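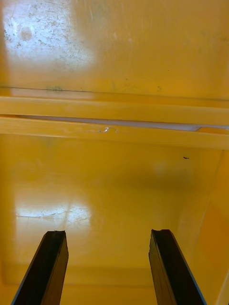 Pamari is a grasp-planning package you bolt on to whatever arm you've already got, and I've been running it for seven weeks now on our bin-picking cell at Gurka, so I think I've earned a proper moan and a bit of praise. I bought it for one job: finding small parts in bins without me hand-tuning a depth threshold every time the light changes. Our bins are shiny yellow plastic, scratched and scuffed from years of use, and the glare patches on them drive most vision software round the bend. You get a big pale blob on the wall of the bin with lots of little dark specks showing up in it, and our old planner (a home-made thing, my fault entirely) would happily decide that was a part and go and pinch thin air. I wanted something that could look at a bare yellow wall and say "nothing there, thanks".

Reviews > Software > Grasp planning

Does it? Mostly, yes! There's a setting called surface trust, and once I'd turned it down from the default the phantom picks dropped off a cliff. I logged 374 picks one Wednesday with the blinds open, which is the worst light we get, and it went for a reflection four times. The old planner would have managed that before the kettle boiled. The ribbed lip round the top of the bin used to be a headache too, and Pamari just treats it as a no-go edge as soon as you've taught it the bin model.

Teaching it the bin model, though. Oh dear. The wizard wants you to jog the wrist camera to a set of poses and press a button at each one, fine, but if you nudge the arm in between it throws the whole lot away and starts you again from the first pose. No warning, no undo. I lost most of a morning to that. You can import a drawing instead, and I'd do that every time if you have one.

Planning itself is lovely. Paths are smooth, it keeps the fingers clear of the side walls, and the preview window shows you the opening width before anything moves (I leave this up all day, I find it oddly soothing). The logs are plain text with sensible names, and you can replay a failed pick step by step. I do wish it understood worn fingertips. It assumes nice square ends, there's one box for finger length and that's your lot, so you end up fibbing to it by a couple of millimetres.

Before this I had a trial of Wurneo, which has a prettier screen and a much better setup wizard, but it got fidgety in deep bins and kept asking me to confirm things. If your parts sit on a flat tray I'd probably still point you there.

Support gets two replies out of me: quick on email, useless on the forum. I'm on the Tran licence, the cheaper one, which leaves out multi-arm, and I haven't missed it. Updates come every month or so. The March one broke my saved camera exposure and I had to type it all back in, so write yours down somewhere.

Four stars. It would get the fifth for an undo button.

Tagged: bin picking, vision, planners, long-term tests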